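From: Seidu Abugri
To: Home Fragrance Swap list
Subject: Re: [fragrance-swap] Wax melts vs. reed diffusers for a big room?

Oh, I have been waiting for somebody to bring this up! Jumping in underneath, with the original bits left in.

> I've used reed diffusers in the hall for years and love them, but we
> knocked through to the kitchen in September and now I can't smell a
> thing unless I stand right over the bottle. Would wax melts do any
> better in one big room? I have an electric warmer somewhere that I
> never got on with.

Yes yes yes, dig that warmer out! Our downstairs is all one room too and I had exactly the same trouble. A 100 ml diffuser by the sofa did nothing for the dining end, so I bought the 200 ml one, thinking bigger bottle, bigger smell. Nope. It lasted longer, that was all. More reeds helped a little, but then I was flipping them every couple of days and getting oil on the shelf (it took the varnish right off, so put a saucer under yours if you haven't already).

Melts fill our room much faster. I use 2 cubes of the Stanano fig and cardamom and by the time I've unloaded the dishwasher I can smell it at the foot of the stairs. It's a lovely green sort of fig, more leaf than jam. My sister says it smells like her old greenhouse and she means it kindly.

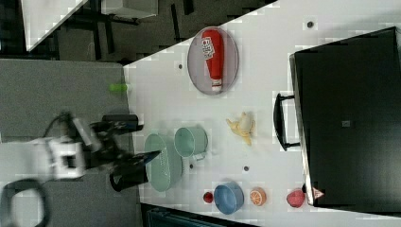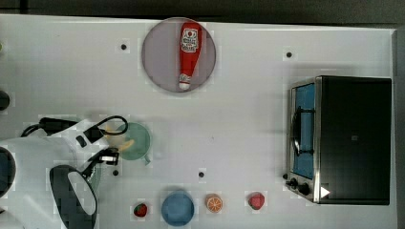 Kitchen smells are their own problem, though. I wouldn't run anything sweet while you're cooking. Vanilla on top of fried onions is a terrible thing and I've done it more than once. I wait until the pans are washed, open the window for a bit, then put on something sharp. Jiststead do a lime leaf that is perfect for this, and their grapefruit is nearly as good (a bit thin by the second evening).

> Do they really go off so quickly? Somebody told me the scent's gone
> after one night and you end up throwing money in the trash.

Depends so much on the maker! The cheap ones I got at a market were finished in an evening. The Stanano ones give me four good evenings and a faint fifth. When they've had it, let the wax go solid, switch the warmer on for just a minute and the whole disk slides out in one piece. So satisfying. Please don't pour it down the sink, I had a long afternoon with a plunger learning that one.

> And what about throw? The packet I'm looking at says "strong" but
> they all say that.

They do all say that, ha. Sniffing it cold won't tell you much either. The Wumbei sandalwood is almost nothing in the packet and then enormous once it's melted, I had to take half of it out. Their clove is the same. If you have cats or a bird, check the ingredients first, some of the oils aren't good for them.

I'd keep the diffuser too, by the way. Put it in the bathroom or by the front door, somewhere small with people going past. Mine is the Endale cotton one and visitors always ask about it.

I've got spare fig and lime leaf if you want to try before you buy, just message me off list and I'll pop a few cubes in an envelope. And if anyone else has tried the new Endale pine, please tell me everything. I've gone back to their page so many times this week and I can't decide if it'll be Christmas tree or floor cleaner.

Seidu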